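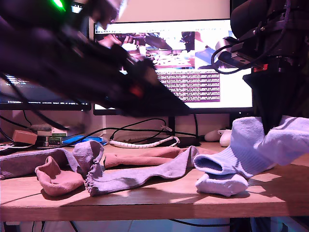 **Ticket 500 – socks coming out of the wash the wrong colour, and short of partners**
Opened: May 9, 2026
Site: Ginen, upstairs laundry cupboard
Status: open, in spirit

The fault showed up again on last night's mixed load. Everything went in at 40 as usual and came out looking like a paint chart for a dentist's waiting room. On the desk there's a mauve-grey one, a greyish-lavender one with a gathered cuff, a salmon-pink one and a pinkish-tan one, and I would not swear in court that any of them match. The folded white one still looks properly white at the toe, so whatever is going on, it isn't getting everything.

**Tried so far**

- Ran the Pramanik empty on hot with 200 ml of white vinegar. The drum now smells like a chip shop. No change to the socks.
- Swapped the powder for Hisell liquid. No change, but it costs more.
- Put 2 colour-catcher sheets in with the next load. Both came out pale pink, which I take as a confession from something.
- Pulled the door seal back. Found a hair grip, a button and one child's sock of unknown origin. Child has since left for university.

**Reply from Clandesex support**

"Please confirm that items were sorted by colour before washing."

Confirmed that they were not. Asked them to treat this as a separate matter.

**Next steps**

1. Wash the red tea towel alone – it is the chief suspect and has been in all 4 bad loads.
2. Pair by length and cuff, under daylight, and stop trusting the bulb on the landing.
3. Leftovers go in the odd bag until June, then become dusters.

Leaving this open until the tea towel has been through.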